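Foro Cacharreo Doméstico > Robots y automatización
Tema: ¿Hacen ya algo útil en casa o seguimos igual?

tornillo_flojo
Mensajes: 710
Abro hilo porque mi cuñado ha vuelto de una feria convencido de que en junio tendrá un Wamura doblándole las camisas. Le he preguntado cuánto tarda por camisa y me ha cambiado de tema. ¿Alguien tiene en casa una máquina con brazo que haga una tarea entera, sin persona al lado animándola?

calcetin_impar
La lavadora. De nada.

tornillo_flojo
He dicho con brazo.

manivela
Mensajes: 154
Yo trabajo en un taller pequeño y tenemos un Sobczak que carga piezas en el torno. Funciona de maravilla mientras la pieza sea siempre la misma, venga siempre igual colocada y no le dé por estornudar a nadie. El día que cambiamos de bandeja estuvimos toda la mañana enseñándole dónde estaba la nueva. Para una cocina con críos, ni loco.

plastico_azul
Pues yo discrepo un poco. Llevo unos meses con un brazo impreso en 3D, servos normalitos y mucha paciencia. No dobla camisas, pero lo de coger cosas pequeñas y cambiarlas de sitio lo veo bastante más cerca de lo que decís. Mi tarea de cabecera es pasar caramelos a una taza. Sí, ya sé que la humanidad no lo estaba pidiendo.

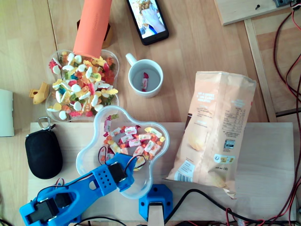

El brazo junto al bol de caramelos envueltos. En la taza, uno.

Con los envueltos me defiendo: tienen los extremos retorcidos y por ahí se agarran. En la última tanda buena, 19 aciertos de 50 intentos. Las gominolas son otra historia, se aplastan, se pegan entre ellas y la pinza sale con tres o con ninguna.

calcetin_impar
19 de 50. Mi gato tiene mejores números y encima se los come.

manivela
A mí no me parece mal dato para algo hecho en casa, la verdad. Pero me estás dando la razón: es un caramelo, en un bol transparente, en una mesa que montas tú. Cámbiale el bol por una bolsa de patatas arrugada y me cuentas.

plastico_azul
La bolsa es mía, no del robot. Y lo de la mesa preparada te lo compro a medias. Tu Sobczak no se entera de que la bandeja se ha movido, y al mío le muevo el bol un palmo y suele encontrarlo. Suele.

uve_doble
Entro solo a decir que tuve un Uvine de los de fregar ventanas y que lo vendí con la ventana sucia. La gente confunde "lo hace en un vídeo" con "lo hace un martes cualquiera con la casa patas arriba".

tornillo_flojo
Entonces, resumiendo para mi cuñado: ¿camisas no, caramelos a ratos?

manivela
Camisas no. Y si le enseñan el vídeo, que mire si va acelerado.

plastico_azul
Caramelos envueltos a ratos. Por cierto, ¿alguien ha probado las puntas de goma de Tredham para la pinza? Las mías resbalan con el papel y no sé si merece la pena el gasto o tiro de guante de fregar recortado.

calcetin_impar
Guante. Y así por lo menos algo en tu casa toca el estropajo.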